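**From the Jerkport Tool Library: fixing the things at the back of the closet**

Hello again, neighbors, and thank you for all the kind notes after the last newsletter (I have read every one, including the very long one on the subject of extension ladders, which I am still thinking over). The snow piles behind the library are gone, the front door has stopped sticking, and people have begun coming in with that look they get in spring, when they have opened a closet for the first time in months and found everything they meant to repair before Thanksgiving.

So I want to spend this month's item on small household repairs, and on chairs in particular, as chairs are what we get asked for help with more than anything else. A wobbly kitchen chair is a funny sort of problem. It isn't bad enough to throw out and it isn't good enough to offer to a guest, so it gets moved to the corner with a stack of mail on it, and there it stays. I had one like that in my own house for so long that the cat considered it hers.

If you have a chair of that kind, the first thing to do is turn it upside down on a blanket and wiggle each leg with your hand. Most of the time you'll find one joint doing nearly all the moving. If it's held with a screw through a corner block, try snugging the screw first and see whether you're done. Quite often you are! If the screw just turns and turns without biting, the hole has worn too wide, and you can pack it with a couple of wooden toothpicks dipped in wood glue, snap them off flush, let it all dry overnight, and put the same screw back in by hand.

If the joint is glued, though, please don't reach for a screw as a shortcut. I say this with love, having done it myself to my grandmother's chair. A screw through an old glued joint tends to split the wood along the grain, and then you have two jobs. Work the joint apart gently, scrape off the old glue down to bare wood, put in fresh, and clamp it. A strap clamp is kindest to round legs, and we have several on the wall by the window that are hardly ever borrowed.

Drawers come next on the list. A drawer that sticks in September may slide beautifully in March, so wait for a damp week before you go planing anything. Rub a candle stub along the runners before you try something stronger. If the front has come loose from the sides, take it off altogether, clean everything up, and glue it back square, checking from corner to corner with a tape measure. And do take the socks out first — we have had a drawer arrive full, and everyone was very gracious about it.
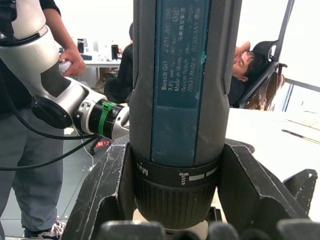 *Photo: Jerkport Tool Library*

Now, a word about power and patience. For furniture, a little cordless screwdriver is generally plenty, and I would much prefer to see one of those go home with you than the big drill. Old screws are often slotted, often brass, and often softer than they look. Start them by hand, a turn or so, to be sure the threads have caught. Let the tool do the long dull middle, and then finish by hand as well, so that you can feel the moment it is tight and stop there. Pick a bit that fills the slot from side to side. A bit that is too narrow will chew up the head, and a chewed-up head is a miserable thing to get out on a weeknight.

We are holding two repair evenings this spring in the big room at Clirno Hall, and you are welcome to bring anything you can carry up the ramp on your own or with a friend. Lamps, chairs, picture frames and toys are all fine. Please leave microwaves at home. There will be coffee and, if past years are any guide, far too many lemon bars. The evenings are free, though there is a jar by the door, and last year that jar brought in about $80 a night, which kept us in glue and sandpaper right through the winter.

The Teker Street branch has also taken in a lovely lot of hand tools from a neighbor who is moving to a smaller place, among them some chisels that have clearly been sharpened by someone who cared. They need labels before they can be loaned, so be patient with us for another couple of weeks. If you have neat handwriting and a free morning, we'd be so glad of you.

A few bits of housekeeping before I let you go. Loans are for a week, and you can renew by phone or by leaving a message on the machine. You may have up to four tools out at a time. If something comes back with a part missing or a wobble it didn't have before, just tell us when you drop it off. You won't be scolded. We have been lending tools since 2000 and there is very little we haven't seen come back in a grocery bag.

The Pramanik Garden folks have asked me to mention that they are looking for wheelbarrows, working or otherwise, and that a flat tire is no obstacle. You can leave them by the side gate any day before supper.

Next month I hope to write about window screens, unless somebody talks me into ladders.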